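Trangate House guest rooms: spring progress report to the MacLeish Fund
Prepared by Tanko Ekwueme, Saturday, April 18, 2026
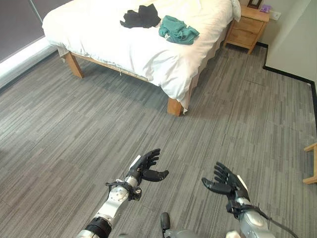

Where we have got to

The bedrooms are coming together at last, and it is a real pleasure to write this one! When I last reported we had dust sheets on the stairs and a boiler that tripped whenever two showers ran at once. Since then we have opened the whole of the first floor to families visiting patients at Brondov Hospital, and the second floor is close behind it.

In March we gave families 430 nights of accommodation between them. That is our best month so far, and it happened with the second floor still shut. Most stays were short, two or three nights, but we also had a grandmother and two teenagers with us for almost the whole month while the children's mother recovered from surgery. They left us a jar of chilli oil and a very long card, which is now on the wall in the kitchen.

What your grant has paid for this quarter

The biggest item was the heating. The old boiler has gone, the new one is in the cellar, and the pipework to the back bedrooms has been replaced where it was furred up. Cuvemton did the work and finished four days early, even with the trouble they had getting the old tank up the cellar steps (it came out in pieces in the end).

Bedding was next. We bought 40 duvets and enough covers to change every bed and still have a set in the cupboard while another is in the wash. White was the cheapest and it boils clean, so white it is. Laundry now goes out twice a week, and the person on the morning shift gets a good hour back that used to go on ironing.

We also replaced the locks on the bedroom doors. Families arrive at all hours, often straight from the ward and very tired, and fumbling with our old keys at midnight was miserable for them. They now get a code by text before they set off. Two people have told us they cried with relief at not having to ring a bell and wake somebody up.

The kitchen

I know the trustees were keen to hear about this. We have a second cooker, a bigger fridge with a shelf for each room, and a long table that seats everyone who turns up on a Sunday evening. Theerawat Rojanasak has started a soup night and it has taken off in a way none of us expected. People who have hardly spoken all week sit down and swap stories about parking, car seats and which ward has the decent coffee machine. The hospital's family support team now mentions it when they send people over to us.

What has been harder

The second floor is behind. We found rot under the bathroom window once the old tiles came off, and the joists had to be treated and left before anybody could put a floor back down. We had hoped to open in time for Easter and we missed it. The new date is the end of May and I am confident in it, as the plumbing has passed its check and only decorating and carpets are left.

Noise is the other one. Sound travels badly between the front bedrooms, and in a house where people sleep at odd times that matters. We have put closers on the doors, which has helped with the banging, but voices still carry. I have asked for a price on lining the party wall and will send it on when it comes. It may be something we can cover from the underspend on furniture.

We turned away 30 families in the quarter because we were full. Each of them was given the list of local guest houses that offer a hospital rate, and we rang ahead for those who wanted us to. I would love that number to be much smaller by the summer.

Money

We are slightly under budget overall. Heating came in as quoted, bedding a little below, locks a little above because the front door needed a new frame to take the fitting. The bathroom repair was paid from contingency, and about half of that pot remains. Full accounts are attached separately, with receipts in date order.

Next quarter

Opening the second floor comes first. After that we want to sort out the garden, where the paving by the back door is too uneven for wheelchairs, and get the ground-floor bathroom refitted with a proper level-access shower. Theerawat is also putting together a short welcome booklet in several languages, and we have had lovely offers of help with the translating.

Do come and see us. Soup is on from six every Sunday, and there is always a spare bowl.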